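Worn Pads, Loose Screws and the Paper Trail
A shared rulebook for hand-held grippers is starting to settle, and most of it concerns upkeep

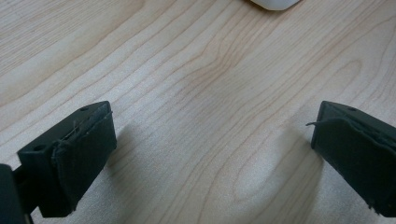

Open fingers over a wooden tabletop. The fabric-like pads show loose threads at the upper corners.

January 24, 2021

A hand-held gripper is a simple tool. A person carries it, a camera rides on it, and two fingers open and close on whatever the person wants to pick up. The recordings go to train a robot arm that will later do the same job with the same kind of fingers. Because the tool is simple, the rules for using it were for a long time whatever the person in charge remembered to say at the start of a shift.

That worked while one person was in charge. It stopped working at Altex when the company moved from a single bench to several rooms with different crews. In September the company went back through 2,622 recordings from its household tasks and found 106 that could not be used because the fingers had changed during the shift. In most of those a pad had slipped or peeled. In a few, one finger had been swapped for a spare with a different pad on it, and there was no note to say so.

The review led to a short working document, now in its third version and shared with two other outfits, Durum and Prater. They call it the bench rules. It runs to eleven pages, and seven of them deal with the condition of the tool.

What counts as worn

The longest argument was over pads. A finger is rigid plastic in most builds, and the pad on its inner face does the gripping. Pads are cheap and they wear out. The question is when to change one.

Altex wanted a fixed count: a new pair every 100 recordings, whatever the old ones looked like. Durum objected. Its crews work mainly with soft goods such as towels and socks, and its pads last far longer than that. A fixed count would have had them throwing away good material several times a day. Fresh pads also grip differently from used ones, so frequent changes bring in a difference of their own.

The version they agreed on uses grades. Grade A is a pad with clean edges lying flat on the finger. Grade B has lifted edges, light fraying or loose threads, but the gripping face is whole and the pad does not move when pushed with a thumb. Grade C is anything with a hole, a bare patch or a pad that shifts. A and B may be used. C comes off before the next recording.

Grade B carries one more condition. Threads long enough to reach into the space between the fingers must be trimmed with scissors, never pulled. Pulling opens up the weave and turns a B into a C. Thread ends also show up in the camera view, and a thin line moving near the tip of a finger can confuse software that is trying to work out where the tip is. Prater asked for a maximum length in the rules. The others thought crews would not stop to measure, so the text says "trim what you can see" and leaves it there.

Both fingers get the same grade, and it is the lower of the two. If one pad is changed, the other is changed with it.

The opening view

Each recording under the rules starts with the fingers open, nothing between them, and both tips in view. Crews hold that position for two seconds before moving toward the object. It gives the people who check recordings later a clear look at the pads, the finger tips and the surface underneath, and a crooked finger is much easier to spot before it has hold of something.

The object does not have to be fully in view at this point. An early draft said it did, and crews spent a lot of time backing away from the table to fit it in. Checkers now accept an opening view with only part of the object showing, or none of it, provided the task sheet says what it is and where it was placed.

Surfaces

Tables get a page of their own. The rules do not ask for a particular material or color, and the three firms agreed early that a mix is better. They do ask that the surface be wiped down, that it be clear of anything not on the task sheet, and that lamps be moved if they throw a hard glare across the working area. A soft bright patch is fine. So are shadows from the tool itself, which the robot arm will cast too.

Strongly patterned surfaces took longer to settle. Wood grain, checked cloth and printed mats can all help software track how the camera is moving, and Durum prefers them. Altex had trouble with a repeating printed pattern that fooled its tracking into jumping from one square to the next. Natural grain did not cause that problem in its tests. The current wording allows any pattern that does not repeat at a regular spacing, and asks crews to log the others.

Screws and spares

Fasteners are checked at the start of the shift and again after any drop, however small. The check is done by hand, with the tool switched off. A finger that rocks on its mount is out of use until someone has tightened it and recorded a short test. The test is six open and close movements over a bare table.

Spare fingers are kept in marked pairs. Mixing a left from one pair with a right from another is not allowed, even when they come from the same print run. Prater had the most trouble with this, having bought its parts in bulk from a supplier, Lukáč, that shipped lefts and rights in separate bags. It now pairs and marks them on arrival.

The log

All of this goes on a log sheet with five entries: tool number, pad grade, surface, last fastener check and initials. The sheet is filled in at the start of a shift, after every break and after any change to the tool. Altex tried asking for it before every recording and gave up when crews began copying the line above without looking.

Since adopting the third version, Altex has checked 1,392 new recordings against their logs. Rejections for tool condition have dropped to nine. Most of those came from one shift in which the pads were graded B in the morning and not looked at again until the evening.

Version four is being drafted. It will add a page on cleaning camera lenses and another on gloves, where the firms still disagree. Durum wants thin gloves worn at all times. Prater's crews say gloves make the trigger harder to feel, and they have asked for a trial before anything is written down.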